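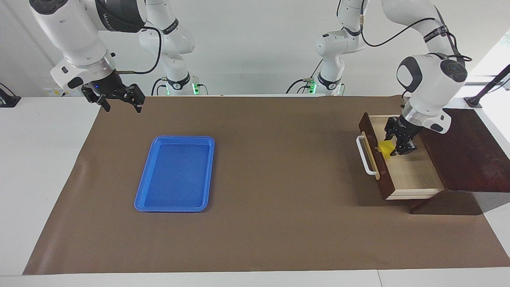

Le tiroir, dernier refuge du rangement ?

On nous promet depuis des années que tout ira mieux une fois les choses mises au tiroir. Un petit bloc jaune, par exemple : sur la table, il traîne ; dans un tiroir, il est rangé. La différence tient à quelques centimètres et à une façade qu'on repousse. J'ai du mal à y voir une méthode.

Sakda Bunnag, lui, en a fait un métier. Ce consultant en rangement reçoit le lundi dans les bureaux de Forham et facture la visite 100 euros. Sa doctrine tient en une phrase : « Si vous hésitez sur la place d'un objet, donnez-lui un tiroir. » Je lui demande ce qui se passe quand le tiroir est plein. Il en faut un deuxième, répond-il. Forham en vend, justement.

Chez moi, j'ai joué le jeu pendant tout le mois d'octobre. Le tiroir du bureau contenait 22 objets, dont trois clés orphelines et un ruban adhésif sec depuis longtemps. J'ai trié, jeté, aligné. Neuf jours plus tard, les piles avaient rejoint les élastiques et le reçu du pressing était revenu, je ne sais comment.

Heather Doolan, ébéniste à Rargate, ne s'en étonne pas. Elle fabrique des meubles depuis assez longtemps pour se méfier des séparateurs, casiers et autres grilles modulables. « Les gens les achètent avant de savoir ce qu'ils vont mettre dedans », dit-elle. Ses clients réclament des tiroirs profonds ; elle leur en conseille de plus plats, où l'on voit le fond. Ils prennent les profonds.

Reste la question de la table. Un tapis brun posé sur le plateau, un mur blanc derrière : le décor plaît, il revient dans tous les catalogues. On y travaille bien, paraît-il. Encore faut-il que le tiroir ouvert ne vienne pas cogner le genou, détail que les catalogues négligent volontiers. Le modèle que Forham m'a montré coûte à peu près 3000 euros, tapis non compris. À ce prix, mon ruban adhésif peut rester où il est.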